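About Flomen

Flomen is a small evening school for people who want to learn to sing together. We started with 11 singers and one very patient pianist, and we now run 16 choirs and classes across Drusska, from total beginners to the chamber group that tackles Breker's harder part songs (they love it, really!).

There are no auditions. Can't read music? Come anyway – most of us couldn't either, and you'll pick it up by ear first.
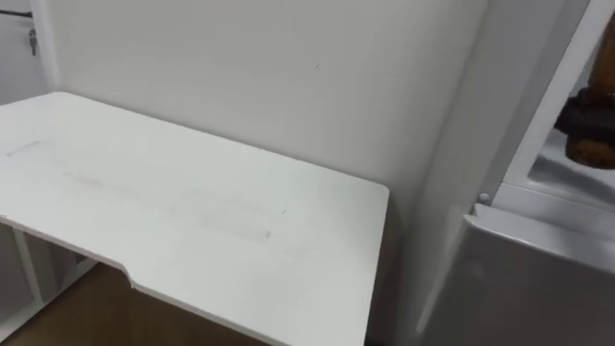
How a term works

Each class runs for 90 minutes with a tea break in the middle. We warm up, learn one new song in parts, then go back over the old ones until they feel easy. The December concert is open to every group, and last time we had 50 voices on the final number.

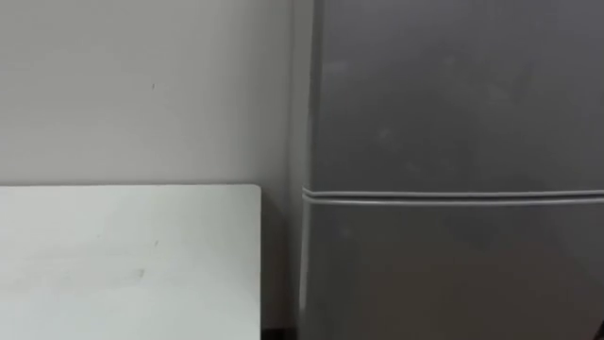
Haris Jafri says he mimed through his first two classes and then forgot to, somewhere in the second verse of a sea song, and has been a bass ever since.

We hear that kind of thing a lot, and it makes us so happy. Siwan Jenkins leads the beginners, Zeyu Cai teaches sight-reading,

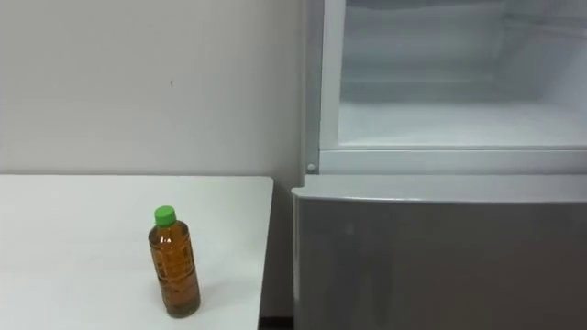 and Demyd Boiko takes the chamber group and writes most of our arrangements. New singers can join at any point in the term.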